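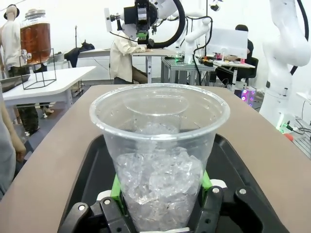

Reading time: 2 min

4.3 Tuning the grasp monitor for clear containers

Applies to Grudutance control software, release 28 and later. Last revised Oct 11, 2018 by Lihua Tian.

The grasp monitor compares the wrist camera view with the finger position and decides whether the arm may lift. The default settings suit opaque objects. A transparent cup gives the segmenter very little to work with: the rim catches reflections from the room, the empty part of the wall shows whatever is behind it, and ice reads as a separate bright object. Work through this section before running any drink-serving program with clear cups.

Before you start

Complete the wrist camera calibration in 4.1. Set the arm to manual mode and the speed override to its lowest value. Keep hands off the table while the arm is enabled.

Procedure

1. Open the Flenine console and select Perception, then Grasp Monitor.

2. Load the profile named clear_container. If it isn't listed, import it from the profiles folder and restart the perception node.

3. Place a cup of ice in the gripper and close the fingers at low force. The finger pads should press on both sides of the cup. One pad may look much larger than the other in the wrist view. This is normal for an offset camera.

4. Select Pad Colour and click once on each green pad. The monitor uses the pads as its reference, so both must be outlined, including a pad that shows only as a narrow strip.

5. Select Rim and drag the ellipse until it follows the rolled edge at the top of the cup.

6. Under Contents, choose Ice. The fill line is now taken from the top of the ice, and the clear wall above it is ignored.

7. Set Background Rejection to 2. Higher values remove more clutter but may also drop the far side of the rim.

8. Press Record Baseline and hold the arm still until 1000 samples have been collected.

9. Save the profile under a new name. Don't overwrite the supplied one.

CAUTION: Thin plastic cups deform before the force limit trips. Raise the closing force one step at a time and watch the ellipse. If it narrows, go back one step.

Note: People and other arms moving in the background can raise the rejection count. If the log shows error 1627 (reference lost), repeat step 4 under the lighting you'll be using in service.

To check the profile, go to 4.4, Test lift over the tray.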